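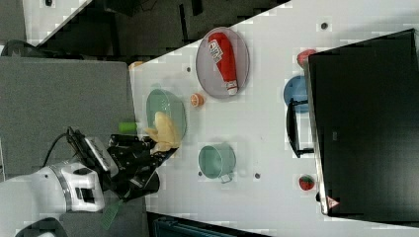

How a Robot Arm Learns to Tidy Up

Povico is a robot arm kit for schools and clubs. It comes with one arm, one gripper and a box of play food, and its job is to pick things up and put them where they belong. That sounds easy. You have been doing it since you were a baby. For a robot it is hard work, and this page explains why.

What is a gripper?

A gripper is a robot's hand. Yours has four fingers and a thumb. The gripper in the Povico kit is called a parallel gripper. Parallel means that its fingers stay side by side, like train tracks. They slide together to hold something and slide apart to let it go.

The arm has joints, just as you have a shoulder, an elbow and a wrist. Each joint has a motor inside. To reach a bowl, the arm has to work out how far to turn every motor.

Hard things and squashy things

Think about picking up a ketchup bottle that is lying on a plate. It is long and smooth. If the gripper grabs it near one end, the other end may tip down. A strawberry is much smaller, so the gripper has to be in just the right place before it closes.

Soft things bring another problem. When you squeeze a soft, lumpy toy, it changes shape. The robot has to hold on hard enough that the toy doesn't drop, and it also has to leave enough room to get the toy into a bowl.

Try it yourself: put on a pair of thick mittens and move a sock from the table into a cup. Use only one finger and your thumb. Now try it with a grape.

How does it learn?

The Povico arm learns from examples. A person guides the arm through a job, such as putting a piece of food in a bowl, and the computer saves every move. Then they do it again with the food in a new spot. The teacher's guide says to save 200 examples for an easy job and 1000 for a hard one -- so a class will want to take turns.

Moving things between turns is important. If the bowl is always in the same place, the robot may learn the place and forget about the bowl.

Is it safe?

The arm moves slowly in school mode, and there is a stop button. You should still keep your hands and hair away while it is moving. A grown-up must be in the room. If there is a warning sticker on any machine, ask what it means before you touch anything.

What we thought of it

Rhiannon Kemeys tried the kit with her science club in June. Setting it up took 3 afternoons, which was longer than the children wanted to wait. The instructions for the cables are hard to follow, and the pages on joints are very good. The club saved 300 examples of one job, and most members liked guiding the arm more than watching it work alone.

The play food can be washed, but the gripper must never get wet. Wipe it with a dry cloth.

Words to know

Gripper -- the part of a robot that holds things.
Joint -- a place where the arm can bend or turn.
Motor -- a machine that makes something move.
Example -- one saved try at a job, from start to finish.

Written by Ferhat Akyol. Last checked 23/09/2018.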